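Haltent Lichtklingel im Test: Signalanlage für gehörlose und schwerhörige Menschen

Von Tanner Lévesque, November 2021

Unsere Beratungsstelle begleitet gehörlose Frauen, die nach einer Gewalterfahrung in eine eigene Wohnung ziehen. Die erste Frage beim Einzug ist fast immer dieselbe: Wie merke ich, dass jemand an der Tür steht? Normale Klingeln helfen nicht, und viele Lichtsignalanlagen sind teuer oder müssen fest verkabelt werden. Die Haltent Lichtklingel verspricht eine Lösung ohne Bohren. Wir haben sie seit August in zwei Wohnungen und in unserem Büro im Einsatz.

Im Karton liegen ein Türsender mit Taster, zwei Blitzlampen für die Steckdose, ein Vibrationskissen für das Bett und eine gedruckte Anleitung. Der Text der Anleitung ist lang und in schwerem Deutsch geschrieben. Für viele unserer Klientinnen ist die Gebärdensprache die erste Sprache, ein Video in DGS wäre deshalb nötig gewesen. Der Hersteller bietet keines an. Wir haben die Schritte am Ende selbst gebärdet und aufgenommen.

Die Einrichtung dauerte beim ersten Mal 21 Minuten, danach ging es schneller. Sender und Lampen werden über einen kleinen Knopf auf der Rückseite gekoppelt. Der Knopf sitzt tief im Gehäuse, man braucht einen Kugelschreiber dafür. Eine App ist nicht erforderlich, und das Gerät hängt nicht im Internet. Für Frauen, deren Telefon früher vom Partner kontrolliert wurde, ist das ein wichtiger Punkt.

Die Blitzlampen sind hell genug, auch bei Tageslicht. Steht die Lampe hinter einem, sieht man den Blitz an der Wand, sofern die Wand hell gestrichen ist. In einem schmalen Flur mit dunkler Tapete haben wir ihn mehrmals übersehen. Die Helligkeit lässt sich in drei Stufen einstellen. Die unterste ist für Kinderzimmer angenehm, zum Wecken reicht sie nicht.

Das Vibrationskissen ist kräftig. Eine der beiden Bewohnerinnen fand es nachts zu heftig und ist beim ersten Alarm sehr erschrocken. Eine sanft ansteigende Vibration gibt es leider nicht. Wer unter Schlafstörungen oder Angstzuständen leidet, sollte das vorher ausprobieren. Das ältere Modell von Tovar, das wir im Büro noch liegen haben, löst das besser, hat dafür aber nur eine Lampe.

Zur Reichweite: Angegeben sind 100 Meter im Freien. In der Altbauwohnung kam das Signal durch drei Wände zuverlässig an. Vom Hauseingang bis in den vierten Stock gab es Aussetzer.
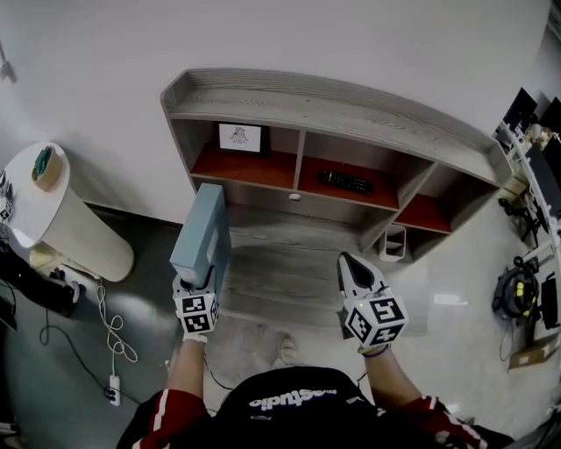
Gut gelöst ist die Unterscheidung der Signale. Türklingel, Rufknopf und Rauchmelder haben je ein eigenes Blitzmuster, und nach ein paar Tagen erkennt man sie ohne Nachdenken. Der Rauchmelder muss allerdings extra gekauft werden. Bis zu 8 Sender lassen sich anmelden. Einen Blick vor die Tür ersetzt die Anlage nicht. Wer wissen will, wer geklingelt hat, braucht zusätzlich einen Türspion oder eine Kamera, und dazu raten wir in jedem Fall.

Die Batterien im Türsender halten bisher, die Anzeige steht noch auf voll. Eine Warnung bei schwacher Batterie erscheint nur am Sender selbst. Auf den Lampen wäre sie besser aufgehoben.

Pluspunkte: ohne Bohren, ohne App, helle Lampen, klare Blitzmuster.
Minuspunkte: Anleitung, Kopplungsknopf, Vibration nicht regelbar, Rauchmelder nicht enthalten.

Für eine Mietwohnung auf einer Etage empfehlen wir das Set. Bei mehreren Stockwerken sollte man es nur mit Rückgaberecht bestellen. Fragen zur Kostenübernahme beantworten wir per Mail oder im Videochat in Gebärdensprache.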